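The Pulari Bag in Navy

Item 2626
$60, one size

I've been selling bags for long enough to have a favorite, and I'm supposed to keep quiet about it, but it's the Pulari. I take mine to the pool, to the farmers market, on the train to see my sister (she has tried to keep it twice), and it spends the rest of its life on the hook by my back door with a towel stuffed in it.

The fabric is a dark navy with a smooth feel and a little bit of sheen to it. In bright sun it looks properly blue and by evening you'd swear it was black. The trim around the opening is light gray, and the rope handle is a light gray braid to match. I went back and forth on that gray for weeks! My first samples had navy rope on navy fabric and I could never find the handle when the bag was on the floor of the car.

It's a soft bag, so please don't expect it to stand up straight on its own. Empty, it slumps and creases and takes whatever shape you drop it in. Fill it and it rounds out nicely. If you want something stiff with a flat bottom, take a look at the Ruddock instead, it's a completely different animal and it'll hold a casserole dish level.

What fits in mine

Two bath towels, rolled
A sweater, a paperback and a big water bottle
A week of groceries for one, if you're not buying melons
Nine balls of yarn with the needles on top (thank you Noelia Echevarría for testing that one, and for sending me the blanket photos)

Looking after it

Turn it inside out and shake it first, especially if it's been to the beach. I wash mine on cold with the dark clothes and hang it up by the rope to dry. No dryer, please. The creases mostly drop out once you've got something heavy in there, and if they bother you, a cool iron through a dish towel does the trick. Keep the iron well away from the rope.

If the rope ever starts to fray, email me and I'll mail you a new length with the instructions. Tobiloba Edet does our repairs and will do it for you at no charge if you'd like to send the whole bag in - just empty the pockets of your imagination first, as he likes to say, meaning check for loose change.

Shipping and returns

I pack orders in the morning and they go out that afternoon. You've got 60 days to change your mind, and I'll take it back if it's been used a few times as long as it's clean. The next batch of navy was cut on 4th September and should be on the shelf by October. If the button says sold out, leave your email and I'll write to you before I put it back up for everybody.

Somebody always asks about other colors. I have a rust one on my desk that I like very much and a green one that I don't, so we'll see.

- Rima
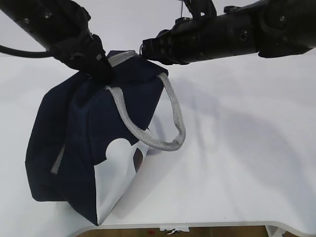 Bags & Totes > Soft Bags

Pulari, navy with light gray trim and rope handle. Also in this section: Pulari Small, Brillside Shoulder Bag, Ruddock Carrier. Spare rope is listed under Parts and Repairs.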